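# Is laying out every small part before assembly really worth it?

### drawer_skeptic
November 6, 2023

I have a Hirno kit to put together and the booklet wants every loose piece sorted and laid out before you touch a tool. The forum over at Hisemov repeats this like gospel. I've built plenty of things straight from the bag and I'm not convinced. It looks to me like an hour spent making rows. I also have boxes to deal with and not much floor.

Has anyone compared the two ways, or are we all just repeating the booklet?

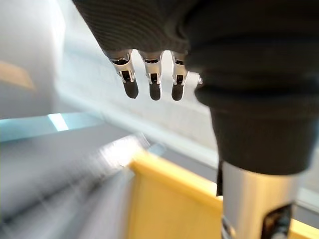
### oldgaragefloor
Yes, do it. Sort everything. I had a kit back in February and lost a bolt under the dryer, never found it. Muffin tin works great.

### mostlyflatpack
I'd take the muffin tin advice with some salt. Small cups are fine for screws and useless for anything bigger than a walnut, and you end up with a second pile anyway.

My own view is that sorting by type is worth doing and sorting into perfect lines is mostly for show. The first catches a missing piece before you're half built. As for the second, I've never seen it save anybody a minute.
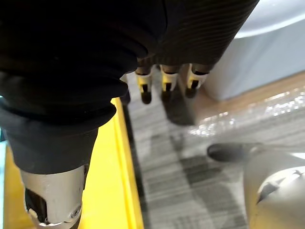 Where you put the parts matters more than how straight they are. A bare floor is the worst choice, whatever people say about having room to spread out. Anything round heads for the nearest wall. If the floor is all you've got, at least use something with a raised rim like that yellow tray, and leave enough space beside it for your knees. I paid extra for a Vukis sorting mat once and it did nothing a rim wouldn't have done.

A shelf at a comfortable height is better again. Give each type its own patch, keep the big curved pieces on a separate level so they don't get dragged across the small stuff, and stop there.

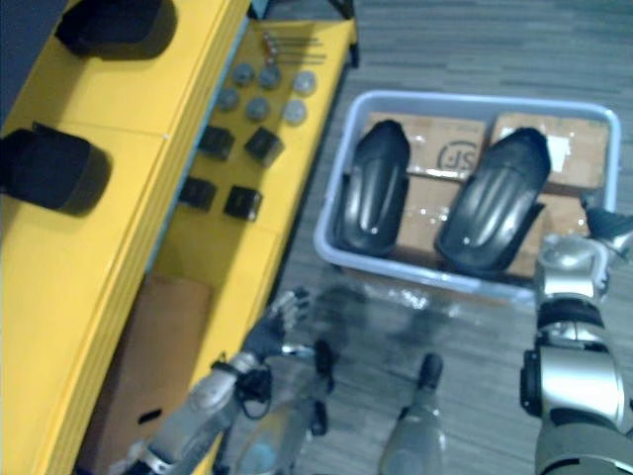 *Gray discs in two rows of three, black blocks two by two, thin metal pieces above them.*

I'll admit the even rows do one thing: a gap shows up right away. Whether you need that for 6 caps is another matter. For a kit with 66 loose bits I might bother.

The boxes are a separate problem. Don't flatten any until the parts list checks out — I've fished a bag of washers out of the recycling more than once. Stand them together in a plastic bin and they take up hardly any floor.

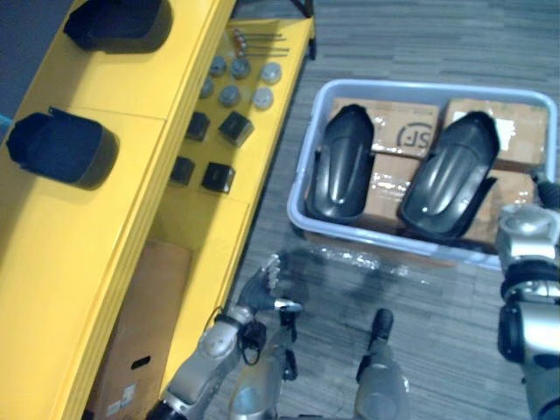 ### quietbolt
Agree on keeping the boxes. Not sold on the shelf if you have cats. Also the Chan kits come with the hardware already bagged by step, and tipping those out to "sort" them makes more work. Check yours before you open anything.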